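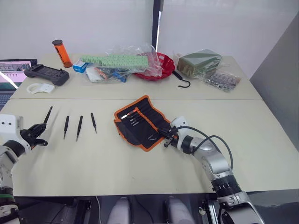
Search for: Search

Lightning from the upper lot

07/11/2019

The storm came over the ridge from the west, later than the forecast had it. I had set up at the upper parking lot at Mösli, which the trail sign puts at 3,172 feet, with an open view down the valley toward Rollville. Andri Danzer had suggested the spot in January, when there was nothing to see from it but snow.

Settings, for those who asked last time: manual focus on the radio mast, f/8, lowest ISO, shutter open for eight seconds, then the next one right away. I use a cable release with a lock. The camera keeps shooting until I let go of the lock, and I don't have to guess when a bolt is coming. Anyone who tries to press the button when they see the flash will get a very dark picture of a hill.

Noise reduction for long exposures has to be off. With it on, the camera takes a second dark exposure after every shot and is blind for that time. I lost half a storm to this two years ago and blamed the card.

Most of what I brought home is plain gray cloud lit from the inside. Only two files show a complete bolt from cloud base to ground. In one of them the channel splits a little above the tree line, and the left branch stops in midair. Nosipho Buthelezi tells me these are branches of the leader that never reached the ground, and that they are common.

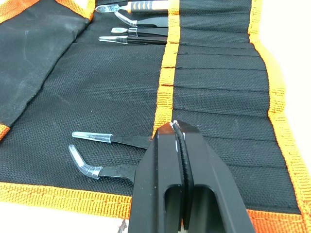

The color needs some care. Auto white balance turned the near bolts purple and the far ones orange, so I set every file to the same daylight value and left it. Distant lightning does look more orange to the eye, especially through rain, and I would like to keep that difference in the files. I did not stack any exposures. Silvan Rüegg stacks his and they look fine on a wall, but you end up with a storm that had ten strikes at once, and I prefer to know which bolt belongs to which minute.

I packed up when the gap between flash and thunder fell to about eight seconds. By the usual rule that is a mile and a half, and it is closer than I should have let it get. Thirty seconds is the figure most people give for getting under a roof. The car was next to me, but the tripod was the tallest thing on the lot.

The first rain reached the windshield before I had the doors shut. I'll post the two bolts at full size once I have cleaned the sensor spots out of the sky.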